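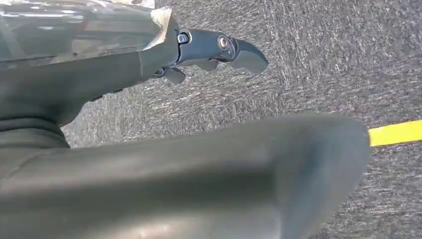

Opening-Up Checklist for the Sowerby Street Reading Rooms

Please work through this before the doors open each April, and again after any long closure. I've left my comments under each item from the last go-round, and you are very welcome to add your own underneath (in pen, please – pencil fades to nothing in that folder).

1. Front steps and handrail
Checked: OK
The rail is firm all the way down now that the bottom bracket has been reset. Give it a good hard tug anyway, the way a tired person would on the way out. The second step still holds a puddle after rain, so put the rubber mat out if the forecast is poor.

2. Entrance lighting
Checked: one fault
The left lamp takes its time coming on. I stood there long enough to finish a peppermint! It did come on, and it stayed on, but I'd like a new fitting before the evenings draw in.

3. Carpets and floor edges
Checked: OK, with a note
Walk the whole floor in thin-soled shoes and you'll feel anything lifting long before you see it. The metal strip between the Jekitz room and the hallway had worked loose at one end and has been screwed back down.

4. Shelving
Checked: needs attention
Every tall case should be fixed to the wall at the top. The Zudley cases came with their own brackets and they are lovely and solid. The older pair by the window sway a little when you lean on them, so they stay empty above shoulder height until they're fixed. Please don't be tempted, even when the donations pile up.

5. Fire exits
Checked: OK
Both doors open fully with one push. The back one sticks in damp weather, so try it on a wet day as well as a dry one. Posted limit for the large room is 83 people, and the sign is up where it can be read.

6. Extinguishers
Checked: OK
Needles in the green, pins in place, tags signed. The one in the kitchen had a tea towel hanging from it, and I have moved the hook.

7. Outlets and cords
Checked: one item removed
The brown extension cord had a nick in its jacket and has gone in the trash. No cord should cross a walkway, taped down or otherwise. Space heaters go straight into the wall.

8. Hot water
Checked: OK
Run the restroom tap for a full minute and then test it with your hand, carefully. It was on the hot side, and I turned the dial down a touch.

9. First aid box
Checked: restocked
Bandages, wipes and gloves all replaced. The eye wash was out of date and a new bottle is on order from Wernness. Initial the card when it arrives.

Next check due: before the fall book sale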